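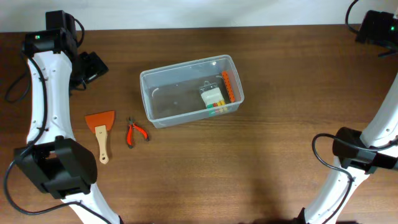 *Abb. 1: Farbspachtel, Zange mit roten Griffen und durchsichtiger Kunststoffbehälter auf Holztisch*

# Projektbericht: Einfluss von Natron auf die Textur von Hummus

Bearbeitung: Mireille Zoubi, Arnout Wuyts
Betreuung: Marijke Maes
Stand: 25. Mai 2024

## 1. Fragestellung

Hummus aus getrockneten Kichererbsen fällt je nach Zubereitung unterschiedlich körnig aus. Als Ursache gelten vor allem die Samenschalen, die beim Kochen nur teilweise erweichen. Untersucht wurde, ob ein Zusatz von Natron zum Einweichwasser die Garzeit verkürzt und die Körnigkeit des Pürees verringert.

## 2. Durchführung

Verwendet wurden Kichererbsen aus einer Charge (Händler: Urbańczyk). Je Ansatz wurden 200 g Trockenware eingewogen, verlesen und kalt abgespült. Die Einweichzeit betrug 11 Stunden bei Raumtemperatur. Ansatz A wurde in reinem Leitungswasser eingeweicht, Ansatz B in derselben Wassermenge mit 2 g Natron. Beide Ansätze wurden danach abgegossen, gespült und ohne Salz in frischem Wasser gekocht.

Als gar galt eine Probe, wenn sich die Kerne zwischen zwei Fingern ohne Widerstand zerdrücken ließen. Püriert wurde mit Tahini, Zitronensaft, Salz und Eiswasser in identischer Menge. 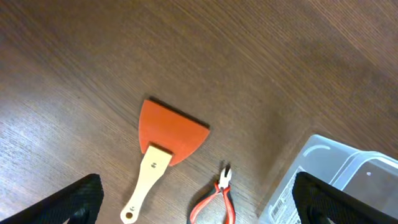 Die Laufzeit des Mixers wurde für beide Ansätze gleich gehalten. Knoblauch entfiel, da er die sensorische Prüfung überlagert hätte.

## 3. Ergebnisse

Ansatz B erreichte den Garpunkt deutlich früher. Die Schalen lösten sich beim Rühren und ließen sich mit dem Schaumlöffel abnehmen. Bei Ansatz A blieben sie überwiegend am Kern. Vom Kochwasser wurden jeweils über 200 ml zurückbehalten, das von Ansatz B war dunkler und trüber.

In der Blindverkostung stufte das Panel Hummus B als glatter ein. Keir Carnegie und Gwion Prydderch notierten zusätzlich einen leicht seifigen Nachgeschmack, der mit mehr Zitronensaft zurückging.

## 4. Fehlerbetrachtung

Die Wasserhärte wurde nicht bestimmt. Der Garpunkt per Fingerprobe ist subjektiv. Beide Töpfe standen auf verschieden großen Kochfeldern, ein Teil der Zeitdifferenz kann darauf zurückgehen. Eine Wiederholung mit getauschten Kochfeldern und geringerer Natronmenge ist für September vorgesehen.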